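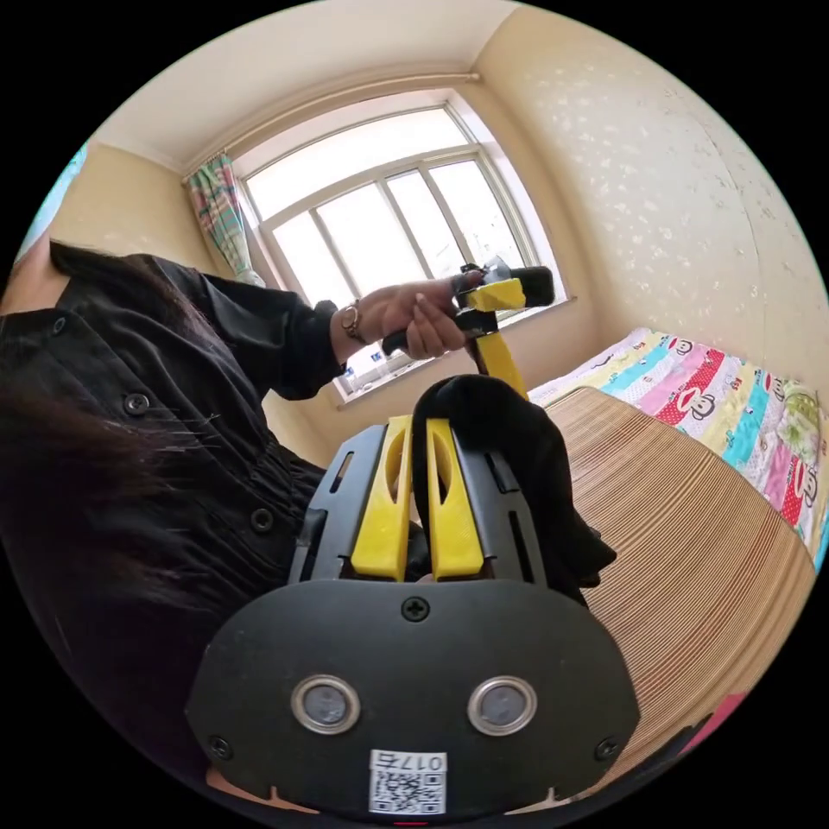

**So what does Furdale do?**

We teach grown-ups to bake bread, mostly sourdough and rye, in a long thin kitchen behind the old post office.

I'm Lotte Peeters and I started the school in January with one oven, a borrowed mixer and far too much flour (the hallway was full of it, you had to walk sideways). I'd worked nights at the Turkeck bakery for years and loved the bread but not the hours! A few friends kept asking me to show them how to get a decent crust at home, then their friends asked, and one evening I gave in and wrote a timetable.

We've had 1,204 people through the door so far. Classes are small, 13 at most, and everyone goes home with a loaf and a jar of starter. Mine is called Divum and it smells a bit like green apples, or like old socks if I forget to feed it.

There are three courses to pick from:

- **First Loaf**, a morning, for complete beginners
- **Rye and Seeds**, a full day with lunch
- **The Šimek Weekend**, two days on plaits, buns and sweet doughs

Bring an apron and a tea towel, and please tie long hair back. We can do wheat-free on request, though the kitchen is dusty with the stuff, so it isn't safe for coeliacs.

New dates go up on 28th April. If your flour questions can't wait till then, ring the kitchen after lunch and I'll pick up, probably with dough on my hands.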